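# Trumonlow: the small-box packing notes

Dec 15, 2018
by the Trumonlow notes keeper

Hello! If you've found this folder you're probably after the spreadsheet, and it's in here, but please read this first because I've been a bit inconsistent over the months and it'll save you a headache.

Trumonlow started as a list on my fridge. I was sending out small parcels from home and kept running out of the size I wanted, so I began writing down which boxes I'd used, how they opened, and whether I'd buy them again. By April the list had got silly and I typed it all up. There are now 2748 rows, one for each time a box was opened, filled or shut, and 489 different boxes (I know, I know).

## What's in the folder

- boxes.csv has one line per box, with its size, colour, where I got it and how it opens
- goes.csv has one line for each time I handled one
- grumbles.txt is me moaning, mostly about tape

The two spreadsheets join up on the box number. Numbers never get used twice, even when a box goes in the recycling.

## How I describe a box

Colour is just what I'd call it out loud. Plain card is "brown", and anything warmer goes down as "orange-brown". I did try using a paint chart for a while and gave up after 15 boxes, so ignore the column called shade.

The opening column matters more. "Top" means lift-up flaps, "front" means it opens at the front, and "end" is the sort you slide things into like a cereal packet. Skatgate boxes are nearly all top openers. The Una ones are front openers and I'm very fond of them, they're lovely for anything you want to see straight away. Pellegrini do both, under very similar names, and I've muddled them up at least once (see grumbles).

I do everything at a table with nothing much on it, and the box goes in the middle before I start. Front openers face me. If you're adding rows of your own, please do the same, or put "sideways" in the notes so I can tell.

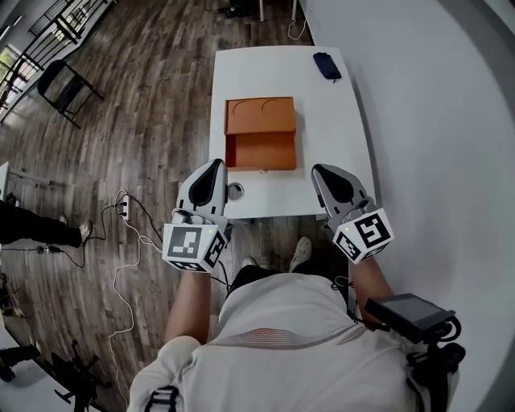
Marks and dents go in the wear column, from 0 for spotless to 2 for had it. A faint mark on the lid is still a 0 in my book, but a split corner is always a 2, even if the rest looks brand new.

## Things I'd like to fix

The sizes are outside measurements for the older boxes and inside ones for the newer, which is maddening when you're trying to fit a mug in. I'm working backwards through them when I've got an evening. Blank weight means I hadn't bought the scales yet.

Use any of it however you like, and if you spot a Pellegrini box in the wrong pile, do send me its number!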